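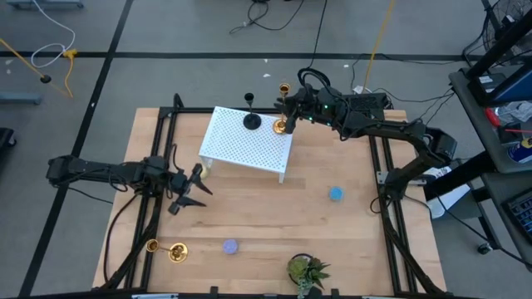 How often should the brake fluid be changed on a car that hardly goes anywhere?

Every two years, whatever the mileage. Brake fluid takes in moisture from the air through the hoses and the reservoir cap, and it does so at much the same pace whether the car is parked or driven.

I looked this up properly in March, when the hatchback came back from its annual test with a pass and a note about fluid condition. The car had covered 1,328 miles in the year. I had been treating the service book as a mileage document and ignoring the column of dates next to it, which was lazy of me.

The fluid in question is DOT 4, a glycol-based type. Fresh DOT 4 has a dry boiling point of at least 230 °C. The wet figure, measured after the fluid has taken up a set amount of water, is at least 155 °C. Gentle driving on flat roads will not get near either number. A long descent with passengers and luggage might, and when the fluid boils there is vapour in the line, the pedal goes soft and the braking goes with it. The water also starts corrosion inside the calipers and the master cylinder. On a car that sits for weeks at a time I would expect the corrosion to be the more expensive half of the problem.

Colour is a poor guide. New fluid is usually clear to pale amber and old fluid is darker, but some of the darkening comes from rubber and dirt, and fluid can hold a fair amount of water while still looking clean. The pen-type testers that light up when dipped in the reservoir measure conductivity. They are cheap and quick, but they only sample the reservoir, and the fluid down at the calipers is often worse. A boiling point tester is better. The garage in Sepúlveda that I use has one and wrote the result on the invoice: 168 °C. That is above the wet minimum for DOT 4 and still well short of new, and the date on the last change settled it.

They used a pressure bleeder, one person, all four corners, starting with the wheel furthest from the master cylinder. The handbook for this model gives that order. Others differ, and some cars with electronic stability systems need a diagnostic tool to cycle the valves in the ABS unit, so it is worth reading the page before picking up a spanner. The job took about 28 minutes from the time the wheels were off. I had allowed a morning.

The fluid was Skuden DOT 4 from a sealed tin, opened in front of me. I had brought along a half-used bottle of Brokumora from the shelf at home and was told, politely, to take it away again. An opened bottle takes in water in the same way the reservoir does, and mine had been open since the rear pads were done. It has gone to the council tip with the old engine oil, in a separate container as they ask.

Some notes for my own file, which may be of use to others with a low-mileage car:

DOT 3, DOT 4 and DOT 5.1 are all glycol-based and will mix. DOT 5 is silicone and must not go in with any of them. The naming is unhelpful.

Glycol fluid strips paint. Rinse any spill with plenty of water straight away and do not rub it.

If the reservoir level has dropped, look at the pads before topping up. Worn pads push the pistons further out and the level falls with them. If the pads are good, look for a leak.

The clutch on this car shares the brake reservoir, so it was bled at the same visit. The pedal bites slightly higher than before. I had not noticed it sinking.

I have moved the reminder from the mileage page of my spreadsheet to the dates page, next to coolant and tyres. The tyres are Brokimells, with plenty of tread and fine cracks starting in the sidewalls, so they are probably the next thing to be replaced on age. I will check the date codes when the wheels come off to be cleaned.

Posted 2024-05-04 under Car, Maintenance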